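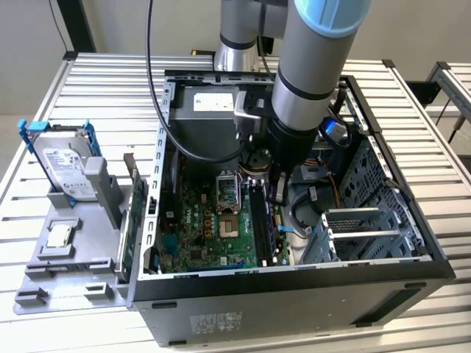

Section 7
Recording Demonstrations: Desktop Tower Assembly

7.1 Purpose

This section sets out how operators at the Garnby site prepare the assembly cell, record demonstrations, and submit them to the Ferkel training store. It applies to all tower assembly tasks in which a part is moved between the fixture and the open chassis. Laptop and server tasks are covered in Section 8.

Operators must have completed the arm safety course before using this section. Questions about task definitions are to be directed to Perrine Hervieu. Questions about the cell, the arms, or the emergency stop circuit are to be directed to Anatole Joly.

7.2 Preparing the cell

1. Confirm that the chassis is disconnected from all power and that its power cord has been removed from the cell.
2. Remove the side panel and store it outside the reach of both arms.
3. Lay the chassis on its side on the slatted table, with the open side facing up.
4. Place the parts fixture to the left of the chassis.
5. Load the fixture according to the task sheet. Parts not named on the task sheet may remain in the fixture if they were present when the task was approved.
6. Raise the processor retention frame if the task sheet calls for an open socket.
7. Move both arms to the home position and clear any faults shown on the Rolland console.
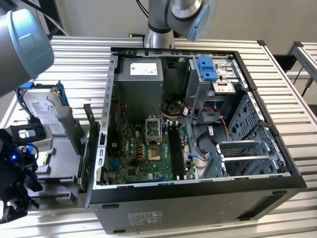 Figure 7-1. Chassis on its side, socket empty, hard drive and circuit card to the left of the case.

CAUTION: Do not touch the contacts inside an open processor socket. A socket with bent contacts must be withdrawn from use, and all episodes recorded after the damage occurred must be flagged.

NOTE: Small changes in the position of the chassis between episodes are expected and useful. Do not tape or clamp the chassis unless the task sheet requires it.

7.3 Recording an episode

An episode is one complete attempt at one task, from the home position back to the home position.

1. Select the task on the console and read the instruction text aloud to the second operator.
2. Check that every camera view is live and in focus. A view that has stopped updating will show a red border.
3. Press Record and wait for the tone.
4. Carry out the task at a steady pace. Avoid long pauses above the part.
5. If a part slips, recover it and continue. Recoveries are kept and must be marked as such in the log.
6. Return both arms to the home position and press Stop.
7. Enter the result: Complete, Complete with Recovery, or Failed.

An episode that runs longer than 100 seconds is closed by the console and stored as Failed. Do not restart an episode to improve its appearance. Hesitant or uneven movements are acceptable provided that the task is finished.

WARNING: Keep hands outside the marked boundary whenever the arms are enabled. Press the emergency stop before reaching into the chassis for any reason.

7.4 Starting layouts
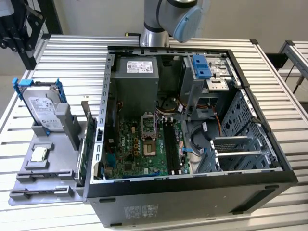
Each task is recorded from several starting layouts, so that the trained policy does not depend on a single arrangement of parts. The layout must be entered in the log before the first episode of a batch. For memory tasks, the usual layout has both modules lying in the slotted supports of the fixture and no modules in the board, with the processor in its cradle behind them and the hard drive upright at the back. Any departure from the approved layout, including a part turned end for end, is recorded under a new layout code. Layout codes are issued by the task owner and may not be reused.

After every 30 episodes, stop recording and carry out the following checks:

1. Inspect the fingertips for wear and loose fasteners.
2. Check that the fixture has not moved against the chassis.
3. Compare the live views with the reference views stored for the batch.
4. Wipe the camera lenses with a dry cloth if the views appear hazy.

If a live view no longer matches its reference, close the batch and open a new one. Do not adjust a camera in the middle of a batch.

7.5 Review and submission

Episodes are held on the cell computer until they have been reviewed. The reviewer must not be the operator who recorded them. 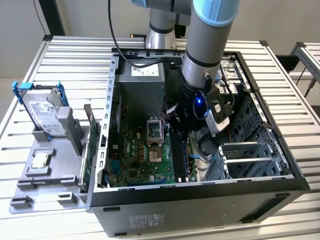 The reviewer plays each episode at normal speed in all views and confirms that the instruction text, layout code, and result agree with the recording. Episodes with a missing view are rejected. Episodes marked Failed are kept in a separate folder and are not deleted, as they are used to train the result classifier.

A task is closed to further recording when 3000 accepted episodes have been stored. Accepted batches are transferred to the Stirkville office at the end of each shift. The operator signs the transfer sheet and leaves one copy at the cell.

NOTE: Episodes recorded under the earlier task sheets remain valid. Task sheets issued on or after 06/06/2025 use the layout codes described in 7.4. See Appendix C for the conversion table.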